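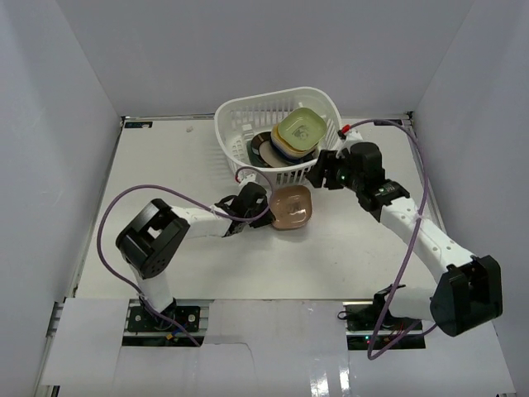 This report presents the findings of a student project on the storage and return of shared tableware in the Brisedska residence, carried out during the spring semester under the supervision of Senan Quinlan. The residence kitchen serves 300 students, and its dishes are collected from five floors and returned to a central pantry each evening. The project examined whether a change in the way dishes are placed in their baskets would reduce chipping and shorten the time needed to put them away. Nesting bowls proved to be the central question. A light green square bowl placed over a yellow one, with a dark navy blue bowl beneath them, takes up little room in a white slotted basket, and the plates can lean against the side of the same basket. The arrangement leaves the bowls in one stack that can be lifted out together, but it also means that the lowest bowl cannot be reached until the others have been removed.

1. Background

Before the project began, the residence had no written rule on how baskets were to be filled. Students on kitchen duty placed items in the order in which they came from the drying racks. Pantry records kept by the Dosedberg housing office listed 592 items of tableware in use in March. Chipped rims were the most common reason for withdrawal, and bowls were withdrawn more often than plates.

2. Method

Two methods of loading were compared. In the first, named Ciline after the floor where it was already in use, bowls were nested by size and plates were stood on edge beside them. In the second, named Tavares, all items were laid flat in mixed stacks. Each method was used for one half of the project period. The same baskets were used throughout, and the duty students recorded any damage on a sheet kept at the pantry door.

3. Results

The Ciline method produced fewer chipped rims and was preferred by most of the duty students. Plates stood on edge could be taken out singly, whereas the flat stacks had to be unloaded from the top. Square bowls presented a difficulty under both methods. Their corners do not follow the shape of a round bowl, and a square bowl set on a round one tends to tilt. Several students moved the square bowls to a separate basket on their own initiative, and the damage sheets for those evenings were set aside from the comparison.

4. Limitations

The damage sheets were not completed every evening. Cups and glasses were excluded, as they are stored in divided trays. The time needed for unloading was recorded on two floors only and is therefore reported without further analysis.

5. Recommendations

It is recommended that the Ciline method be adopted on all floors, with square bowls stacked separately where space permits. A printed loading guide should be posted beside the drying racks before the start of the next semester. Copies of the damage sheets have been deposited with the housing office.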